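The Small-Parcel Exemption Is a Tariff Question, and Should Be Argued as One

Importers in Clevport have spent most of the year asking for relief on duty rates. They would get more from a change in how low-value shipments are treated. Under the port authority's current rules, a consignment declared below 500 dollars enters with a short form and no duty. A consignment of the same goods, one dollar above the line, needs a full classification, a certificate of origin and a broker.

The rule dates from 1953, when small parcels were mostly gifts and samples. It was meant to save clerks from processing paperwork that cost more than the duty it collected. That is a sound reason to have a threshold. It does not tell us where the threshold should be, and it says nothing about firms that split one order into many.

Anwood, a distributor of party goods and paper packaging, brought in 1257 consignments last January. Of these, 122 were entered on the full form. The rest were under the line. There is nothing illegal in this. The firm buys in small lots, and the suppliers ship directly to shops. 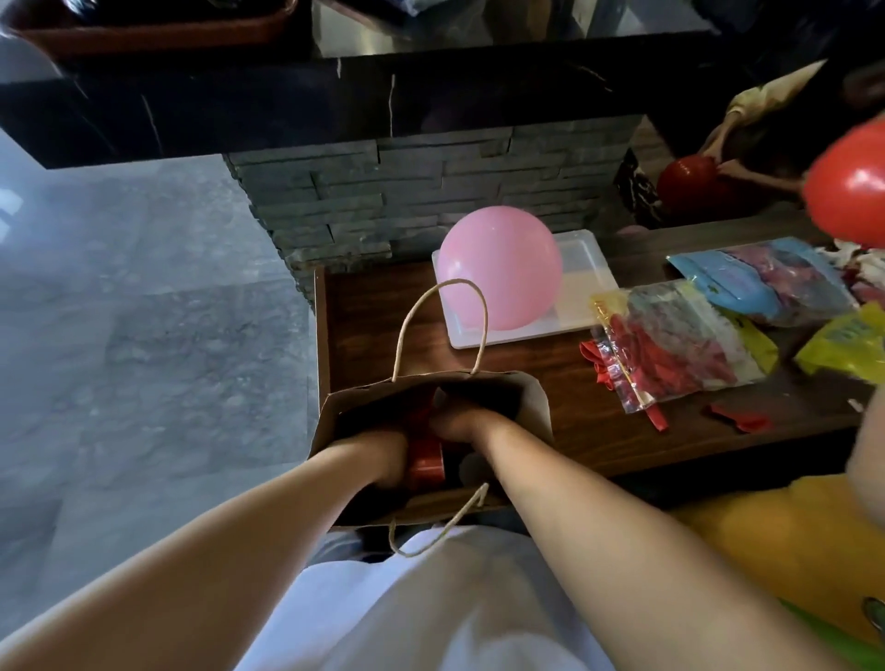 Somkiat Srithong objects that splitting orders has its own costs, and that a shop buying in small lots pays more per unit in freight than it saves in duty. Take away the exemption, the argument goes, and the shop pays both.

The objection holds for heavy goods. It fails for light ones, where freight is a small part of the landed cost and the duty rate is high. Paper goods, trimmings and cheap textiles all fall in the second group. A wholesaler such as Kyriakidis, which imports by the container and pays duty on every carton, is competing against the same merchandise entered free.

Two repairs are usually proposed. The first is to lower the threshold. This would raise some revenue, but it would also push a large number of true one-off shipments onto the full form, and the brokers do not have the staff. The second is to add up consignments by importer over a calendar month and apply the threshold to the total. I prefer the second. The data are already collected on the short form, and the importer number is a required field.

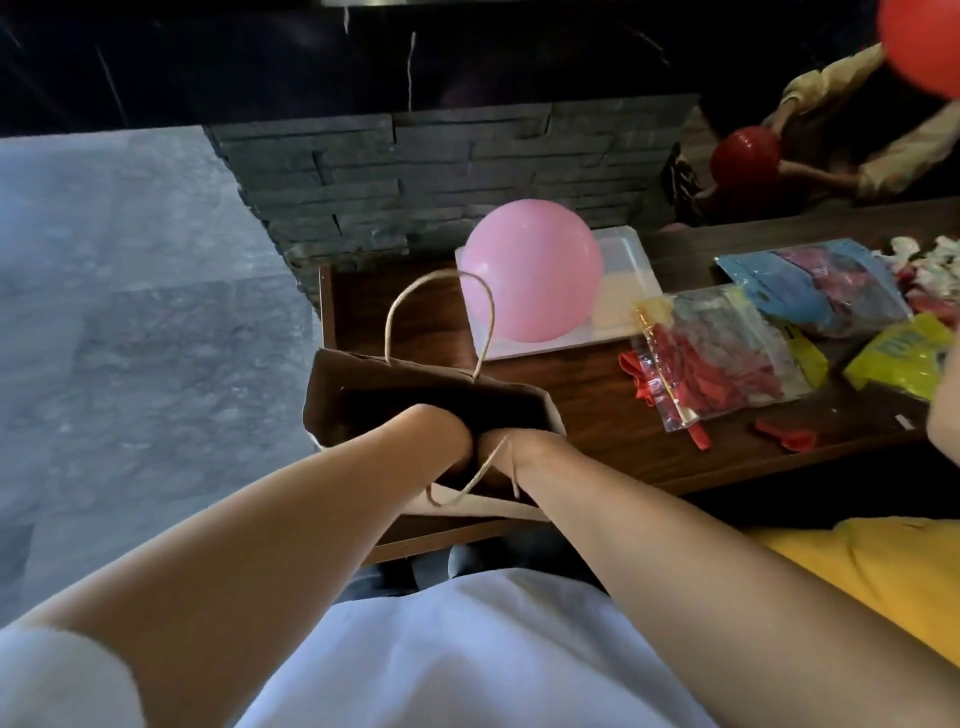

What monthly totals would require

The importer of record must be the firm that placed the order. At present the carrier, Collen in most cases, may enter the goods in its own name. Under a monthly total the carrier would cross the line on the first morning, and the figure would be useless. Shoaib Farooqui has suggested a buyer code on the label, which seems workable.

Duty would then be billed once a month, with no hold on the goods at the dock.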